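From: Shahzad Siddiqui
To: grippers list
Subject: Re: pointed fingers vs. the wide pads, and where to put the camera

Kadri Urbonaitė wrote:
> We bought two pairs of the Shibata pointed fingers in August and I can't
> decide whether to put them on both arms. The wide pads are fine on blocks
> and cups but they knock over anything that sits next to something else.
> Has anyone run the two side by side on soft, round stuff? I'm thinking
> of fake fruit, sponges, that kind of thing. Also, do you keep the camera
> at the wrist or did you give up and hang one overhead? Mine sees half
> the arm and I keep wondering if that hurts.

Hi Kadri, hi all,

Yes! I've been meaning to write this up for ages and your message gave me a push. I spent most of Sunday on it, and then a couple of evenings after that when I should have been fixing the sink.

Short answer: put the pointed ones on for clutter, keep the wide pads in a drawer, and leave the camera at the wrist. Long answer follows, get a coffee.

The arm is the same one I've had since the Prusbridge meetup, with the Drandadar controller on it. I swapped only the fingers between rounds. Same grip force setting, same speed, same fake fruit, same dish. I did the driving by hand for the first round and then let the trained policy have a go, so keep that in mind when I say one was "better" — some of that is me being better with one than the other.

I gave each set of fingers 23 tries at moving a piece of fruit into the dish. The pointed ones made 21 of them. I lost my notes for the wide pads (they were on the back of an envelope, don't ask) so I won't make up a number, but it was clearly worse, and nearly all the misses were in the last couple of inches, when the pads had to let go next to fruit that was already in there. They'd open and shove a neighbor. The pointed tips need so little room to open that you can set a lychee down right up against another piece and back straight out.

Grapes are their own problem. The bunch is long and the berries are slick, and if you come in too high you get hold of a couple of berries at the top and the rest swings. With the points I go in low on either side of the fattest part and squeeze less than feels right. With the pads you can be lazier about it, I'll give them that. If all you ever pick up is grapes, don't buy anything.

One thing I did not expect is how much the angle of the two fingers matters. Mine come in toward each other like a V, and I'd set the open width from the base instead of the tips. So the controller thought it had a nice wide opening and the tips had quite a bit less. I fixed that by measuring at the tips and typing the real number in. If your misses all look like one finger landing on top of the fruit, check this first, before you touch anything in the policy.

Then there's dirt. The pointed fingers have a rougher surface than the pads and they hold on to grit like crazy. Crumbs get onto the tips and then onto the table. I don't think it changed the results on fruit, but on something smooth and light I could imagine it would. I wipe them with a damp cloth between rounds now, when I remember.

On the camera: I tried overhead for two days and went back. From above, the hand covers the fruit at the exact moment you care about. From the wrist you get the tips and whatever is between them, every time, and the arm showing up in part of the view has never bothered the policy as far as I can tell. What does matter is that you don't bump the mount halfway through. I recorded 200 runs with mine a little bit twisted and had to throw the whole lot out, which was not a fun evening.

A couple of wrist views, fruit and grapes in the first, and in the second just the dish at the left and the fingertips:

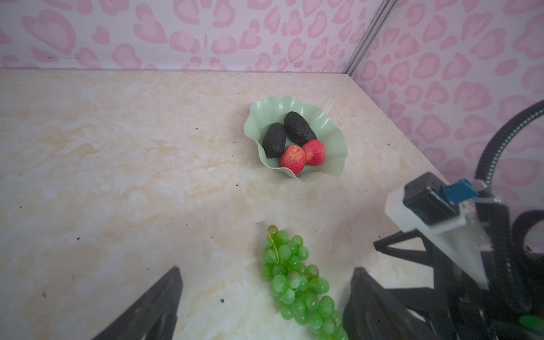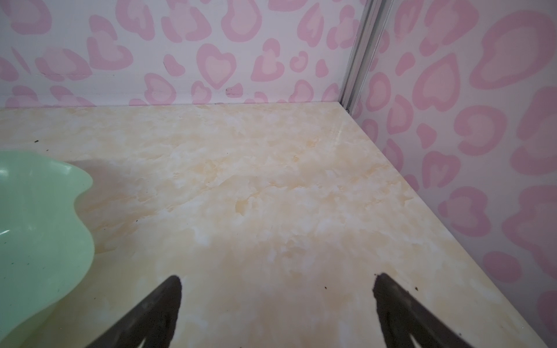 Kadri got back to me off the list while I was still typing the rest of this, and said I could pass it along: she had set her opening from the base too, both arms, and had been blaming the pads for it all summer. She still wants the points for the crowded dish but is going to rerun the pads with the right width before she decides anything. She also asked whether the points flex under load, and whether I'd tried them with the softer sleeves that Vidwood sells.

So, on flex: a little, yes. If I close hard on something stiff I can see the tips spread. On fruit I never get near that. For anything heavy I'd go back to the pads without thinking twice.

On the sleeves: I had a pair on for one evening and took them off again. They made the tips fatter, so I was back to shoving neighbors around, and one of them kept creeping up the finger. Maybe I had the wrong size! If somebody here has them working on the pointed fingers I'd love to know what you did, glue or tape or whatever.

Also, rerunning the pads with the width fixed is a good idea and I should do it too, because I'm pretty sure some of my pad rounds were from before I found the problem. I only noticed when I went to change the setting and saw it hadn't been touched in weeks. So please take the part above about the pads being clearly worse with a pinch of salt until I've done it over. The bit about needing room to open in a crowded dish I'd still stand by.

Plan for next time is the same dish and fruit, pads first, then points, with the notes in a real file this time. If you want to run the same thing on yours, Kadri, send me your speed setting and I'll match it, mine's easy to change. I can do evenings, any time after eight.

Shahzad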